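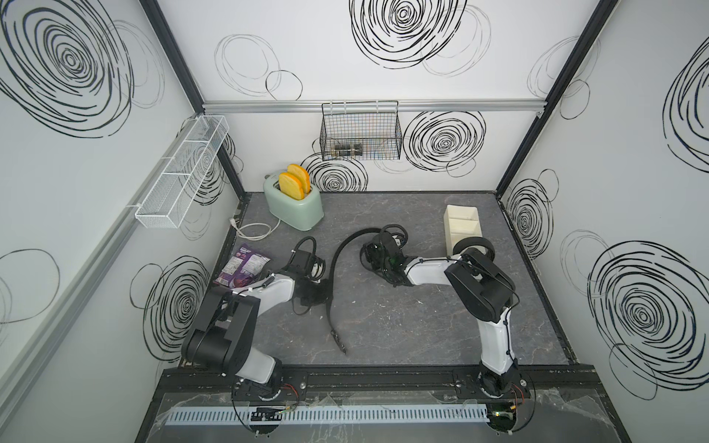
Re: pretend kitchen corner, what goes where
From: Ivone Meireles
May 21, 2022

Hi all,

Thanks for the quick answers! Replying below the quote so it stays readable.

> I'd vote for keeping the toaster out and putting everything else away.
> Does the foam bread live in it, or does it go in a bin with the other
> food? And is anyone attached to the wire baskets, or could we go back to
> plain shelves like we had in January?
> — Rezende

The bread lives in the toaster, please. Two slices, one per slot, standing up. I love that mint green with the orange foam (it cheers me up every single time), and when the slices go in a bin they end up squashed under something heavy and come out bent.

I'm attached to the baskets, sorry! The black mesh one on the back rail is perfect for the little things that would otherwise wander off, and the white one on the left wall has the divided sections, so snack bags could stand up in there. Right now the purple one is just lying in front of the toaster, and I'd like it to have a proper spot.

The cream organizer can stay at the back right. I'd hoped to use it for cutlery — Pido has a set of 44 pieces we could have — but I haven't measured the compartments yet.

One more thing, the toaster cord. It loops way out to the left over the tabletop, and I'd love to tie it up short. Does anybody have 3 or so of those fabric cable ties left from the Vundura order?

Oh, and whoever drew the spirals on the walls, please don't let anyone paint over them.

Ivone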